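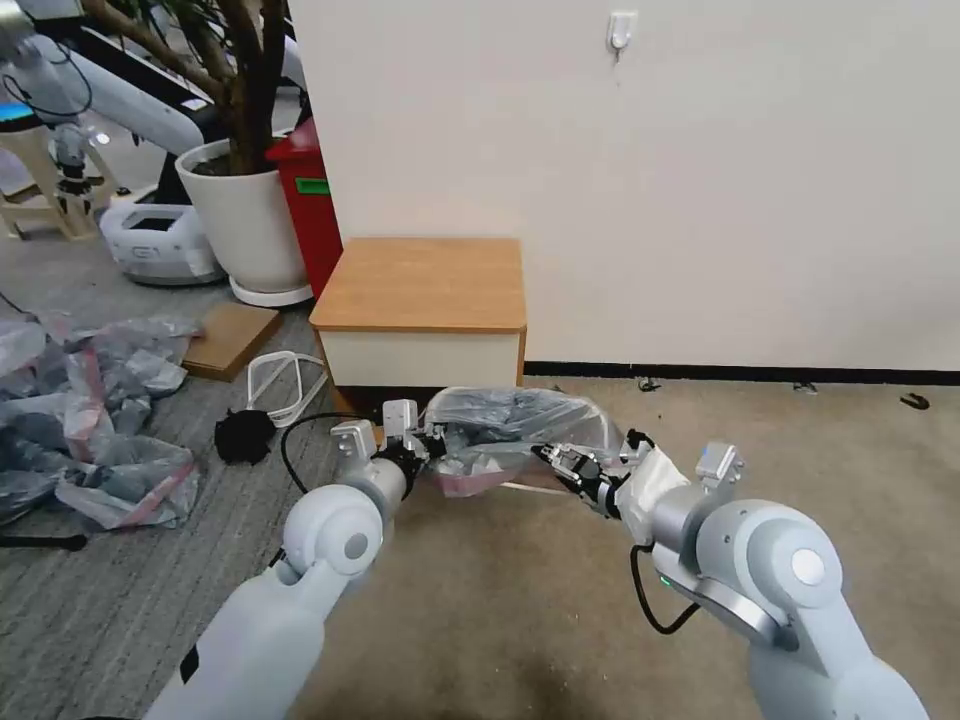
Bags, bins and bedside cabinets: your questions answered

Search this site
Type your question here Go

We love a bag question. Since the Plindura bag swap got going we have had 491 of them, by email, on scraps of paper and shouted across the car park, and these are the ones that keep coming back. Marama Merrick wrote most of the answers and Tipene Gilchrist did the ones about folding, as you will be able to tell.

Which bags are worth keeping?

More than you'd think! The ones that get snapped up at the swap are clear bags big enough to take a jumper or a pillowcase, with no holes and no sticky patches. Duvet and blanket bags are wonderful. So are the thin see-through ones that clothes come in, as long as the seam is sound. Hold a bag up by both ends and pull it out sideways, gently, and you'll see any splits straight away.

Bags that have held raw meat, fish or garden chemicals are a no, however well you wash them.

I've got a whole heap on the floor. Where do I start?

Hurray, you've started! Getting them all out in one pile is the hard bit. Sit down next to it with a cup of tea and put an empty bin or tray within arm's reach. Take a bag from the pile, give it the stretch, shake it over the bin and decide. Try not to make more than three piles or you will be there until bedtime (Tipene once had seven, including one for "interesting handles").

Keepers go on the nearest flat surface. The top of a low cabinet is just right if you're sitting on the carpet.

Do I have to empty them first?

Please do. You would not believe what comes in – odd socks, receipts, half a packet of cress seeds, and in April a perfectly good pair of reading glasses. Feel along the bottom corners as well as looking, as small things hide in the creases.

How do I get dark, fluffy things out without the fluff going everywhere?

Work low down and over something with a rim. A wide plastic tray on the floor is lovely for this. Hold the bag flat by its two ends just above the tray, tip it slowly to one side and let the contents slide out. Black woollens are the worst for leaving bits behind, and a barely damp cloth wiped round the inside picks up nearly all of it. Turning the bag inside out works too if it's a sturdy one.
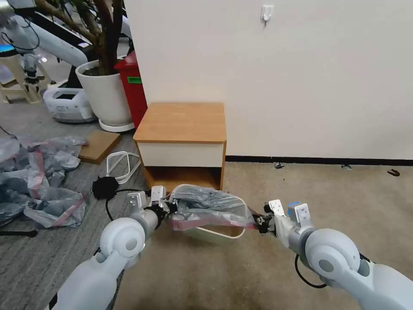

Can I put clothes away in the bags I've kept?

Yes, and it's a lovely way of using them. Scarves, swimming things, spare pillowcases and the gloves you only want in January all do well. Everything must be bone dry before it goes in. Leave the top folded over loosely so that air can get about, and don't cram. Wool that you're putting by for the whole summer is happier in cotton.

See-through bags are best for this by miles. You can find the grey tights without opening everything else.

What is the Cluseck fold?

Tipene's pride and joy! Lay the bag flat, smooth the air out towards the open end, fold it lengthways into a strip the width of your hand, then roll it up from the closed end and tuck the last bit in. It's named after the house he was living in when he worked it out. Crinkly bags will fight you. Leave them under a heavy book overnight and try again in the morning.

If you can't be bothered with folding, stuffing them all inside one big bag is perfectly respectable and Marama does exactly that.

Where should the keepers live?

Somewhere you pass. A small bedside cabinet with a drawer and an open space below is a favourite of ours: rolled bags in the drawer, and the bigger crumpled ones in a box on the shelf. If you've got a spare adhesive hook on the wall, hang one large bag from it and use that for the next lot coming in. Check what weight the hook is meant to hold.

Keep the whole collection well out of reach of babies, small children and pets, and never put it in or beside a cot.

My collecting bin has gone grubby inside. Is that all right?

Marks on the inside are fine for the bags that are leaving. For the keepers, give the bin a go with warm water and a squirt of washing-up liquid, rinse it, and stand it upside down until it's dry. Old stains that won't shift after that probably never will. We have a bin from the Landetier jumble sale that has looked dreadful for years and we're very fond of it.

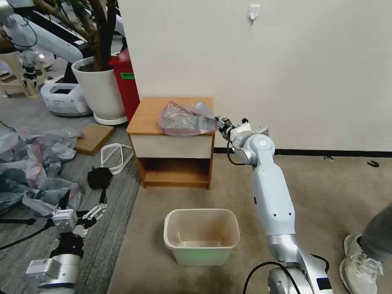
A clear bag on the bedside cabinet and a bin on the carpet in front.

How do I flatten a very crumpled bag?

With your hands, on wood. Start in the middle and push out to the corners. Please don't iron them! We've had that question more than once and one very sad ironing board cover.

How many should I keep?

One drawerful. When it won't shut, bring the extras to us. Marama's own drawer came to 159 when she finally went through it, and she gave away all but the best of them.

Do you take bags with print or coloured stripes?

We do. Pink and red stripes are very popular with the Govindasamy Road playgroup leaders, who use them for costume storage.

What happens to the ones that can't be used again?

Some supermarkets have a collection point for soft plastics, so have a look at what your nearest one accepts. Bags should go in empty and reasonably clean.

How many have been swapped so far?

We passed 1000 this spring and there was cake! The tally is on the door of the hall if you'd like to see it.

Can I just turn up?

Yes, any time after 2 in the afternoon on a swap day. Bring your bags in a bag.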